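Ticket: Label printer feeding short, labels jamming at the cutter
Site: Flollthorpe packing room
Status: Resolved

Reported Thursday, 09:30. The Prandale label printer on bench 3 stops part-way through a batch and shows "media error". Labels that do come out are printed low, with the bottom line of text missing. Other benches are fine. The user has already switched it off and on.

First checks. Roll seated correctly, guides touching the paper on both sides. Cleaned the print head and roller with the supplied wipes. Ran 30 test labels: the first few were good, then the print drifted down again and it jammed.

Swapped in a roll from another bench. Same fault, so not the paper.

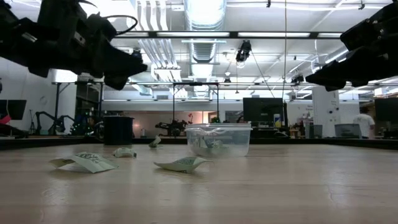

Crumpled green and white paper on the table and in the clear tub.

Looked at the driver next. The label length was set to 60 mm, which matches the stock, but the gap sensor was set to "continuous". The Flamura update resets this to the default on some machines. Changed it to "gap", saved it to the printer as well as the PC, and ran the sensor calibration from the front panel.

Ran a batch of 280 with no stops. Print position correct on the last label.

Cutter blade has some glue on it — cleaned, but it is worn. Replacement ordered from Triantafyllou, part not in stock yet.

To do: check the same setting on the other benches before the next update goes out. Blade to be logged as a separate ticket.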